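Berura Assembly Cell: Interim Progress Report
Reporting period ending January
Submitted to the Diltia program office by the Girkport laboratory
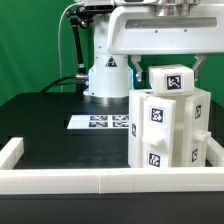 The period under report was affected by one equipment fault, which interrupted trials for 23 working hours and has changed the order of the remaining work. The project is otherwise within budget. No person was injured, and no one was inside the marked work area when the fault occurred.

1. Status of work

The arm is being used to place blocks on, and open the doors of, a small white plastic cabinet fitted with fiducial markers. By the time of the fault, the team had completed 410 of the planned trials. Door opening from the handle was performing as expected. Block placement on top of the cabinet had been added to the schedule at the request of the program office and was in its second week.

2. The fault

At 2:40 p.m., during a placement trial, the arm continued its downward motion after the block had reached the top of the cabinet. The force limit should have stopped the motion at first contact. The arm pressed on the block until the operator used the emergency stop. One cabinet panel cracked along its upper edge and was replaced from stock. The gripper was inspected by the laboratory and showed no damage.

A second, milder occurrence was recorded the next morning while the team was attempting to reproduce the first. Trials were then suspended under the laboratory's standing procedure and the program office was notified the same day.

3. Cause

The review was led by Niilo Pitkänen. It identified two contributing conditions.

The first was a stale pose estimate. When the gripper passed in front of a marker, the tracking software kept reporting the last known position of the cabinet and did not flag the reading as old. The cabinet had shifted slightly during the preceding door trial, so the target height and position sent to the arm were wrong.

The second was a configuration error. The force limit had been raised for the door trials, where the arm must pull against a stiff hinge, and was not restored when the placement trials began. The change had been made by hand and did not appear in the trial log. Either condition alone would probably have led to a failed trial and no more. The review team considers the configuration error the more serious of the two and accepts that it lay within the laboratory's control.

4. Corrective measures

The following measures are in place:

Force limits are now stored with each trial type and loaded automatically. They cannot be edited from the operator screen.

A marker reading older than 30 milliseconds is rejected, and the arm holds its position until a fresh one arrives.

The cable harness and connectors were examined at the same time, although they played no part in the fault. No defects were found.

The emergency stop is tested at the start of each shift and the result is signed for.

One measure is still open. Poojary, our supplier for the tracking software, has agreed to provide a version that marks old readings at the source. Until it is delivered, the laboratory is relying on its own filter, and placement trials are being run at reduced speed.

5. Effect on schedule and budget

Door trials have resumed at full speed. Placement trials will finish 2 weeks later than stated in the work plan. The replacement panel and the additional staff time were met from the contingency line, and no further funds are requested.

6. Decision requested

The program office is asked to approve the revised date for the placement trials and to confirm that reduced-speed results may be counted toward the agreed total. The full fault record, including the trial logs from both occurrences, is available from the laboratory on request.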